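Re: [bench-auto] Bririx two-arm kit, anyone bought one?

Quick reply between jobs, sorry for the fragments. Will tidy up if anyone wants it for the wiki.

> On the list last week somebody wrote:
>
> We are looking at the Bririx two-arm bench kit for sorting and
> kitting small containers. Mostly jars and bottles, mixed sizes,
> some glass. The Neves quote came in lower but that's arms only,
> no enclosure, no software to speak of. Has anyone had the Bririx
> on loan or bought one outright? Main worries are
>
> 1) does it cope with glass and shiny caps
> 2) how long before a normal person can teach it a job
> 3) what is support like once they have your money
>
> We're a small place, one shift, nobody with a robotics degree.

Yes, we have one. On trial from Bririx through the Clistholm office, six weeks, with the option to buy at the end. Started in March. Not paid to say any of this, and we haven't decided yet.

What you get: the two arms with grippers, the beam they bolt to, the three-sided enclosure, table, controller, one year of the teaching software. What you don't get: anything to hold your parts. Bins, trays, all of that is yours to sort out. We used what was in the stores. The quote also doesn't mention delivery, so ask. Ours was 820 on top and it came as a surprise to the person who signs things off.

On 1), glass and shiny caps. Mixed. The arms themselves are fine with glass if you set the grip force low, and the default is NOT low. Change it before you do anything else, it's on the second tab under Tool, and it has to be done for each arm separately. We missed that the first morning and I'll leave it there.

Our test job is a mixed load in a divided blue bin. Clear glass with gold stoppers, dark bottles with yellow caps, a stubby jar, white stuff, clear stuff. Left arm takes from the left end, right arm is meant to take from the right, and they're supposed to agree between themselves about the middle.
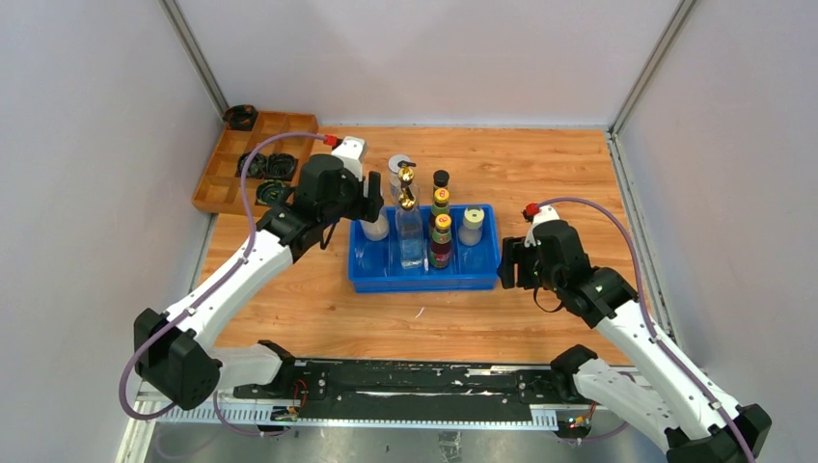 Gold tops are the worst for it. The vision gets a bright spot off the curve and puts the grip point too high, so it goes for the stopper when you want the body. Bririx told us to teach those as "body only", which works but you have to do it per item and the menu for it is buried. Plain matt lids are no bother at all. Dark bottles no bother either, apart from when they're stood one behind another, then it sees the front one and has to guess at the rest. Spread your stuff out if you can. We can't always, bottles arrive how they arrive.

The bin floor is shiny too, and I'd pick a matt one if buying again. Same colour would be fine, it's the reflection that bothers it.

On 2), teaching. Better than I expected tbh. You move the arm by hand, press the button, move it again. One of our packers had a simple pick and place running before lunch with only the booklet. Two arms together is another matter. You have to draw a shared zone on the screen and say who has priority, and if you forget they both stop and wait for each other, very polite, forever. No alarm when this happens!! You walk past an hour later and find them stood there. I've asked for an alarm, they said it's on the list.

We logged 1,000 picks over the first proper run, all the same bin, reloaded by hand. 44 of those needed a person to step in. Most of the 44 were the gold tops before we'd done the body only thing, a few were jars tucked up against a divider where the fingers don't fit. No breakages in that run. I don't think it's a bad number for a kit this size but I'd want it lower before I left it alone with anything expensive.

The fingers are a bit chunky, while I'm on it. If your containers sit in tight compartments, measure the gap first. There's a slimmer set as an extra, we haven't tried them.

Cables. The purple sleeves that run down to the arms have a lot of loop in them. Needed for the reach, I get that, but watch where the loop goes when the arm folds back, ours swings out over whatever is stored in the corner. We keep a wooden tray of odds and ends back there and I've now got into the habit of only putting low things in it. They'll send you clips if you ask. Ask.

Also the wiring down at the front by the arm bases is more exposed than I'd like. Small boards, thin wires. Bririx say a cover is comming. If you've got people leaning over the front edge all day to load, make something yourselves in the meantime, bit of bent sheet would do.

On 3), support. Phone is good, email is slow. You get somebody who knows the machine if you ring before 4pm, after that it's a message service. One software update during the trial, it wiped our saved zones, they did warn about it but in the notes nobody reads. Back up to a stick first. They sent a replacement connector without any argument, came in two days.

Versus Neves: we had their quote as well. Cheaper on paper, but once you've added walls, a table, something to mount to and the software seat, the gap mostly goes. If you already have a bench and someone who likes writing scripts then Neves might suit you better. We have neither. Never had theirs in the building so can't tell you how it picks.

There's also a firm called Andstead who do a managed service, they put a kit in and you pay by the month and they come and teach it for you. Spoke to them once on the phone. Sounded ok, contract was long. Anybody here actualy on it? Would like to hear, good or bad, off list if you'd prefer.

Where we've got to: leaning towards buying, with conditions. Want the front cover in writing, the alarm in writing, and the software year to start from purchase and not from when the trial began. That last one is worth raising early, it's in the small print and they didn't seem too fussed about changing it when we rang.

If you're near enough to come and look at it running, say so and I'll ask. Bring some of your own bottles, it's the only test that means much. Ours behaved beautifully with the demo pots they sent and then we gave it real stock.

Got to go, the bin wants reloading. Will post the settings file later if I can get it off the controller, it saves in some odd format.

Oh and the booklet has the left and right arm swapped in the drawing on the setup page. Go by the stickers.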